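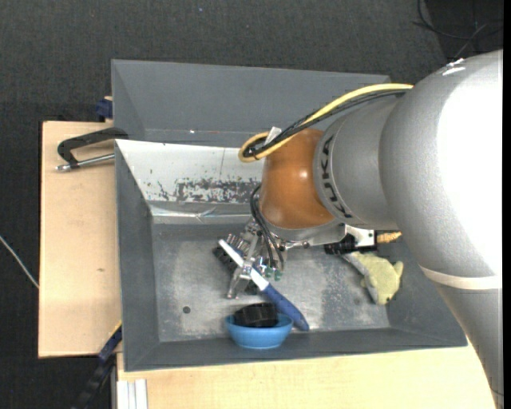
The KUKA arm over its bin, gripper right above the blue and white marker.

Open day at Hamwood

Friday was the open day at the Hamwood robot lab, and I dragged my sister along (she owes me for the boat show!). We got there at 30 minutes before closing the first time, found a line down the hall, went for tacos and came back for the evening session. Much better – we had Zohreh Soltani, who runs the picking project, nearly to ourselves.

I could have stayed at that bin all night. It's a gray metal tray with sloped sides, and the things in it could have come out of my kitchen drawer: a light blue bowl, a black brush, the marker, even a little yellow-green plush toy over on the right. My sister was rooting for the plush toy.

What surprised me was how skinny the fingers are. You've got this huge silver arm, and way down at the end there are two slender metal fingers with tiny green tips. I asked Zohreh if a big round thing is harder than a thin one and she said it depends on the day, then laughed, then gave me a long answer about angles that I only half followed.

I also liked how homemade the table looked up close, with a black C-clamp gripping a light wooden board. I have that kind of clamp in my garage!

Parking was free after five, and the coffee was fine. They're doing it again in August, so get there early or go for tacos first like we did.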